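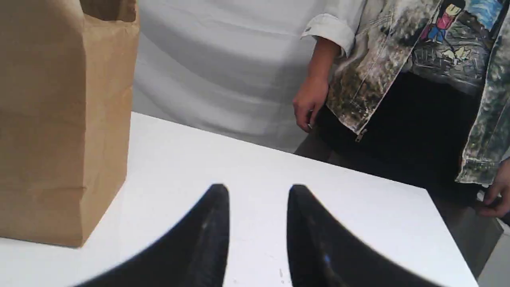
Warum werden Blätter im Herbst bunt?

Hallo! Schön, dass du wieder da bist. Heute nehme ich dich mit zu meinem Lieblingsbaum. Es ist ein Ahorn, er steht bei uns in Verkham gleich hinter der Bushaltestelle, und jedes Jahr im September fange ich an, ihn zu beobachten. Erst passiert gar nichts. Dann wird oben an der Spitze ein einziger Zweig gelb, und ich weiß: Jetzt geht es los!

Als Kind habe ich gedacht, jemand malt die Blätter nachts an. Meine Oma hat mich in dem Glauben gelassen (danke, Oma). Dabei ist die echte Erklärung viel spannender, finde ich.

Die Küche im Blatt

Fangen wir im Sommer an. Da sind die Blätter grün, und das liegt an einem Farbstoff mit einem komplizierten Namen: Chlorophyll. Das spricht man so aus: Kloro-füll. Sag es ruhig ein paarmal laut, es macht Spaß!

Das Chlorophyll ist so etwas wie der Koch des Baumes. Es fängt das Sonnenlicht ein. Mit dem Licht, mit Wasser aus dem Boden und mit einem Gas aus der Luft, dem Kohlendioxid, macht das Blatt Zucker. Davon lebt der Baum. Er braucht den Zucker zum Wachsen, für neue Zweige, für Blüten und für die Wurzeln. Und nebenbei gibt das Blatt Sauerstoff ab, den wir zum Atmen brauchen.

Der Baum räumt auf

Im Herbst werden die Tage kürzer. Es wird kühler, und die Sonne scheint nicht mehr so lange. Für die Blattküche lohnt sich die Arbeit dann kaum noch. Also macht der Baum etwas ziemlich Schlaues: Er baut das Chlorophyll ab und holt sich die wertvollen Stoffe aus den Blättern zurück. Die lagert er im Stamm, in den Ästen und in den Wurzeln, bis zum nächsten Frühling. Du kannst es dir vorstellen wie bei einem Kiosk am Badesee, der für den Winter zumacht - was man noch brauchen kann, wird vorher ins Lager getragen.

Und jetzt kommt das Beste. Wenn das Grün verschwindet, sieht man auf einmal andere Farben. Das Gelb und das Orange waren nämlich schon den ganzen Sommer im Blatt! Das Grün war nur so stark, dass es alles überdeckt hat. Diese gelben und orangen Farbstoffe heißen Carotinoide. Sie sind verwandt mit dem Stoff, der Möhren so schön orange macht.

Mit dem Rot ist es etwas anders. Das bilden viele Bäume erst im Herbst neu, der Farbstoff heißt Anthocyan. Warum sie sich die Mühe machen, darüber streiten die Forscherinnen und Forscher noch. Vielleicht schützt das Rot die Blätter wie eine Sonnencreme, solange der Baum noch seine Vorräte einpackt.
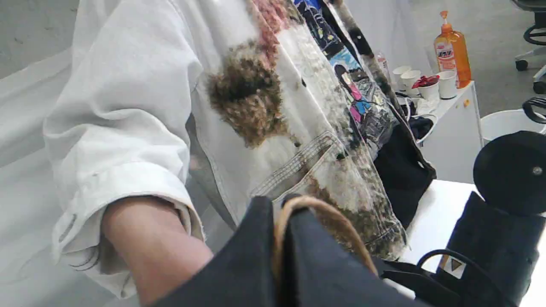

Alina Dobre hat mir geschrieben, dass die Birke vor ihrem Fenster noch nie rot geworden ist, immer nur gelb, und ob mit dem Baum vielleicht etwas nicht stimmt. Nein, liebe Alina, deiner Birke geht es bestimmt prima! Birken werden eben gelb, das ist bei ihnen so. Ahorne können gelb, orange oder rot werden, je nach Art und Wetter. Viele Eichen werden eher braun, und die Erle wirft ihre Blätter sogar ab, wenn sie noch fast ganz grün sind.

Und warum fallen sie runter?

Dort, wo der Blattstiel am Zweig sitzt, wächst im Herbst eine dünne Trennschicht. Darunter entsteht eine Schicht aus Kork, fast wie ein Pflaster. Irgendwann reicht ein bisschen Wind, und schwupp, segelt das Blatt davon. Der Zweig hat dann keine offene Wunde.

Für den Baum ist das wichtig. Über die Blätter verdunstet ja ständig Wasser, und wenn im Winter der Boden gefroren ist, kommen die Wurzeln schlecht an Nachschub. Mit Blättern würde der Baum vertrocknen, mitten im Schnee! Tannen und Fichten haben deshalb Nadeln mit einer Wachsschicht, die verlieren viel weniger Wasser.

Probier es aus: Farben suchen

Du brauchst ein paar grüne Blätter (Spinat geht auch), ein Glas, einen weißen Kaffeefilter, eine Schere und Brennspiritus. Bitte mach das nur mit einem Erwachsenen, Spiritus brennt leicht und darf nicht in die Nähe von Kerzen oder Herd! Und lüftet dabei gut.

Zerreiß die Blätter in winzige Stücke und zerdrück sie im Glas mit einem Löffel. Der Erwachsene gießt 20 Milliliter Spiritus dazu. Wartet 20 Minuten, bis die Flüssigkeit grün ist. Schneid vom Filter einen Streifen ab, 2 Zentimeter breit, und häng ihn so ins Glas, dass nur das untere Ende eintaucht. Nach einer Weile wandert die Farbe nach oben. Schau genau hin, mit etwas Glück findest du neben dem Grün einen gelben Rand. Da hat er sich also versteckt!

Bei mir hat es erst beim zweiten Mal geklappt, ich hatte zu wenig Blätter genommen. Nimm lieber eine ordentliche Handvoll.

Nächstes Mal geht es um Eicheln und darum, wieso Eichhörnchen so viele davon vergessen. Bis dahin!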